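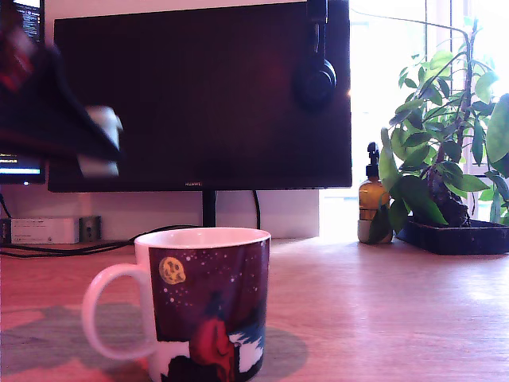

How does a smoke alarm know there is smoke in the room?

Most of them look for it with a tiny beam of light, hidden away inside the case where you can't see it.

Imagine shining a torch across a dark bedroom. If the air is clean, you hardly notice the beam at all, but puff a bit of talcum powder into it and suddenly there it is, all sparkly! A smoke alarm uses the same trick. Inside is a dark little chamber with a light at one side and a sensor tucked round a corner, where the light can't reach it. When smoke drifts in, the specks bounce some of the light round the corner, the sensor spots it and -- BEEP BEEP BEEP -- everyone in the house is wide awake.

Does burnt toast count? I'm afraid it does, as anybody who has ever had breakfast with my Aunt Araceli will tell you. The alarm can't tell toast from trouble, bless it, so a grown-up should always go and check.

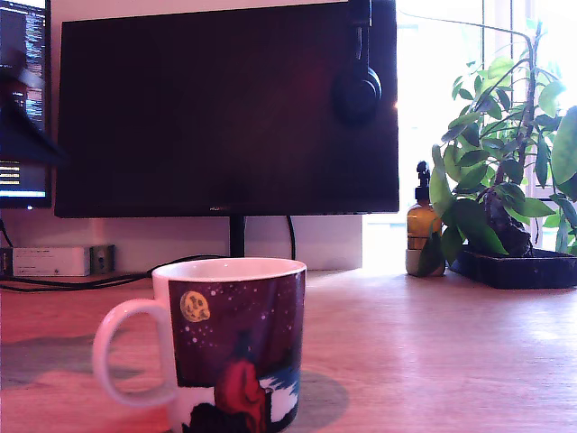

Mug with a moon and stars, on a light wooden desk.

Ask a grown-up to press the test button with you once a month. You'll want your hands over your ears! And if you hear one lonely chirp every so often, that usually means the battery is running low, so go and tell somebody tall.

Words by Marisol Lozano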